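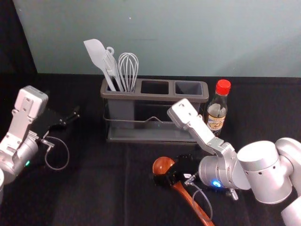 March, bench notes, kitchenware sorting

Started 9:00. Purpose of the entry: settle how the utensil holder gets loaded and where it stands relative to the bottle, so that whoever takes over the Sisodholm set next does it the same way.

Holder. Gray plastic, three rectangular compartments side by side, rounded top rim. It sits in a thin wire frame with a flat base. The frame has a small peak in the wire at the center of one long side. Treat that side as the front from now on. Earlier entries use "front" for whichever side faced the writer, and two of the layouts in the Urkach folder can't be reconstructed for that reason.

Utensils. Spatula with the broad flat head, slotted turner, balloon whisk. All light gray, same matte finish as the holder. All three go in the left compartment, handles down. Middle and right stay empty.

Loading order, after trying several:
Spatula first, head leaning out to the left.
Turner second, hanging loop up.
Whisk last, to the right of the turner, as close to vertical as it will go.

With the whisk in first the turner catches on the wire loops on the way down and has to be worked in sideways. Spatula last is possible but the head ends up over the middle compartment, which defeats the purpose of keeping that one clear. If the turner leans a little toward the whisk, leave it. Straightening it pushes the spatula further out.

Spreading the utensils one per compartment was the Zivent arrangement. Easier to load, and each handle has more room, but then there is no free compartment for the second half of the set. Dropped.

Bottle. Small clear glass, red screw cap, dark liquid in the lower part, cream and yellow label with a blue border. Stands just to the right of the holder. Cap on at all times. Do not top up. The level is written on the shelf card and has to match at the end of the month.

Checked whether the bottle could go in the right compartment instead. Rejected without much testing - the label can't be read there and the neck is awkward to grip below the rim.

Cloth. The black cloth still has creases toward the middle and some lighter streaks. Smoothed by hand, small improvement. It needs an iron, and the iron is with Carré until the next delivery run. Placed the holder toward the back of the table, a little left of center, where the cloth lies flatter. Check that the wire base is not resting on a fold before loading anything.

Stability. Pressed the rim down lightly at the left end with all three utensils in. No lift at the right end. Repeated 4 times, turning the holder end for end between trials, same result. Not tested with anything heavier than the whisk set, so this says nothing about the ladle.

Open items:
Ladle and tongs not assigned. Proposal is ladle in the middle, tongs on the right.
Shelf card still lists the holder as two compartments. Correct it.
Ask Zivent whether the wire frame is sold separately. The spare holder came without one and slides on the cloth.

Stopped at noon. Layout left standing on the table, please don't clear it before the ladle has been tried.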